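# 手首カメラの研究、よくいただく質問

2020年5月に論文のプレプリントを出してから、思っていた以上にメールをいただいています。うれしい！ のですが、同じ返事を何度も書いているうちに「これはページにしたほうが早いな」と思ったので、まとめておきます。書いているのは実験担当の私で、共著者のParviz MohammadiとEsmaeil Taheriにはざっと目を通してもらいました。細かい言い回しがゆるいのは私のせいです。

## ひとことで言うと何の研究ですか？

ロボットの手首につけた小さなカメラの映像から、「いま手先がどっちにどれくらい動いたか」を推定する方法です。社内ではWamcombeと呼んでいます。関節のエンコーダの値は学習のときだけ使って、動かすときは映像だけで推定します。

普通は関節角から計算すれば済む話なんですよね。ただ、安いアームだとガタやたわみがあって、計算上の位置と実際の位置がけっこうずれます。映像のほうが正直なこともあるんです（いつもではないです、念のため）。

## ブレた映像は捨てないんですか？

捨てません。ここがこの研究のいちばん言いたいところです！

最初は私たちも捨てていました。鮮明さのスコアを計算して、しきい値より下は全部ゴミ箱行き。そうしたら、速く動いている区間がごっそり抜けてしまって、学習したモデルが「ロボットはゆっくりしか動かないもの」だと思い込んでしまったんです。速い動作になったとたんに推定が遅れる、遅れるから行きすぎる、行きすぎたのを戻そうとしてまた速く動く……という、見ていてつらい挙動でした。

ブレには向きと長さがあります。露光している間にどちらへ動いたかが、筋になって残っているわけです。ただ、筋だけだと右に動いたのか左に動いたのかは決められないので、前後のフレームとあわせて見ています。

## データはどのくらいありますか？

全部で1,645本の動作記録です。そのうち1,000本を学習に使って、残りは検証とテストに回しました。集めた部屋は17室。一室あたりの本数はばらばらで、初めのころに集めた部屋ほど多いです。途中で段取りがよくなって、一室にかける時間を短くしたためです。

分け方について聞かれることが多いのですが、テスト用の部屋は学習に一切出てきません。同じ部屋を学習とテストの両方に入れると、数字がすごくきれいになります。やってみて、きれいすぎて怖くなってやめました。

## なぜ研究室の白い机で集めなかったんですか？

集めましたよ、最初は。Alimholmの実験室の机で。背景が無地で、照明も一定で、推定はほぼ完璧でした。で、いざ人の住んでいそうな部屋に持っていったら、全然だめ。

困るものはいろいろあるんですが、代表は二つです。ひとつは、編み目みたいな細かい模様の繰り返し。一目ぶんずれても同じに見えるので、モデルが「動いていない」と言い張ることがあります。もうひとつは光るもの。明るい丸は目立つので、ついそればかり追いかけてしまう。木の家具は意外と優秀で、輪郭がはっきりしていれば、多少ブレていても手がかりになってくれます。

## グリッパの指が映りっぱなしなのは邪魔じゃないですか？

これ、いちばん多い質問かもしれません。真ん中にどーんといますからね。

邪魔といえば邪魔です。背景のかなりの部分を隠しますし。でも、消そうとは思いませんでした。指はカメラと一緒に動くので、アームがどれだけ速く振られても、指だけはくっきりしたままなんです。背景が流れていて指が流れていなければ、カメラごと動いている。フォーカスが甘いだけなら、背景に筋は出ない。この区別が、指があるとぐっと楽になります。

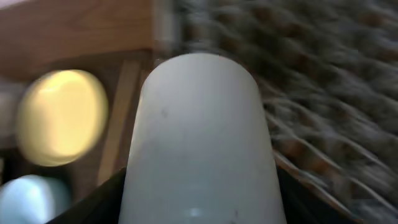 試しに指の領域を塗りつぶして学習し直したこともあります。隠れている情報は同じなんだから結果も同じだろう、と私は予想していて、Esmaeilは悪くなるほうに賭けていました。昼ごはんをおごったのは私です。とくに速い動作のところで差が出ました。

ちなみに、指の表面の汚れや小さな点も、拭いて消したりはしていません。毎回ぴかぴかにしてから集めたデータで学習すると、少し汚れただけで指の輪郭を取り違えたことがあって、それからは普段どおりの状態で集めています。

## 背景がほとんど流れてしまったら、さすがに無理では？

程度によります。模様の筋が残っていれば、向きはかなり拾えます。片側が細かい模様で反対側に家具の縁や明かりがある、というような映像はむしろ得意なほうです。模様の側から動きの向きを、縁や明かりの側から量を、という具合に役割が分かれるようで、注目度のマップを描かせるとそんなふうに見えます。「見える」と書いたのは、注目度のマップをあまり信じすぎたくないからです。

本当に無理なのは、視界が一色の壁だけになったとき。このときは推定の自信度がすとんと落ちるようにしてあるので、落ちたら関節角の計算に戻してください。

## 明かりの色がまちまちでも平気ですか？

黄色っぽい光と青白い光が両方入っても、推定自体はあまり崩れません。学習時に色をかなり大胆に変えているおかげだと思います。弱いのは点滅のほうです。照明によってはフレームごとに明るさが波打って、それを動きと勘違いすることがあります。ここはまだ直せていません。

## 学習にはどのくらいかかりますか？

GPU 8枚で一晩です。1枚でも回りますが、バッチを小さくするなら学習率も下げてください。下げ忘れて「発散しました」というメールを三人からいただきました（一人はParvizです）。

## Fenow以外のアームでも使えますか？

Fenowのアームでしか本格的には試していません。Rahimiのグリッパに替えた予備実験はやりましたが、指の形が違うので、そのままだと精度が落ちました。新しい指で集めた記録を少し足して追加学習すれば戻ります。カメラの取り付け角度を変えた場合も同じで、キャリブレーションからやり直すのが結局早いです。

## コードとデータは公開しますか？

コードは8月に出す予定です。いまのリポジトリは、変数名が私にしかわからない日本語ローマ字だらけなので、先に掃除させてください……。

データのほうは、部屋をお借りした方への確認が済んだものから順に公開します。全部そろうのを待つとだいぶ先になるので、部屋単位で分けて出すつもりです。先に欲しい方は、使いたい用途と必要な部屋数を書いてメールをください。圧縮前の映像が必要かどうかも書いてもらえると助かります。圧縮するとブレの筋がつぶれることがあるので、同じ評価をしたい方は圧縮前をどうぞ。重いですけど！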